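Acta reunión coordinación comedor y compras
20 de abril de 2026

Asisten: cocina, sala, administración. Falta mantenimiento (avisó).

1. Acta de marzo. Se aprueba sin cambios.

2. Proveedores. Curex sube el aceite otra vez, segunda subida desde enero. Trikari mantiene precio hasta verano pero pide pedido mínimo de 300 euros. Cocina prefiere Trikari, administracion pide ver antes los plazos de entrega. Queda pendiente.

3. Menús de mayo. Legumbre dos días por semana, no tres. Quejas por el pescado de los jueves, se prueba otra receta. Alergias: faltan 6 fichas por devolver, reclamar a las familias ya.
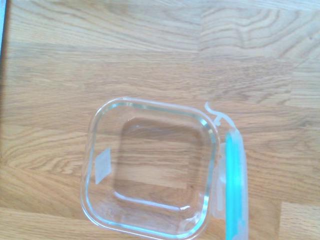
4. Mobiliario de sala. Presupuesto de Minano recibido, el de Yuan no llega. Sala quiere renovar este año, administración dice que solo si se aplaza la cámara frigorífica. Discusión larga. En tablero se va a roble claro, veta a la vista y listones con las juntas apenas marcadas; cocina habría preferido algo más oscuro por las manchas de tomate. Se acuerda pedir a Minano precio con aceite y con barniz, por separado. Patas, se ve otro día.

5. Turnos. Segundo turno se retrasa 10 minutos, a prueba hasta fin de curso. Máximo 40 comensales por turno, sin excepciones esta vez.

6. Ruegos y preguntas. El grifo del office sigue goteando. Sala pide jarras nuevas, administración lo mira. Las llaves del almacén se devuelven el mismo dia, por favor.

Pendiente: plazos Trikari (administración), fichas de alergia (cocina), precios Minano (sala).

Próxima reunión: fecha por confirmar, se avisa por correo.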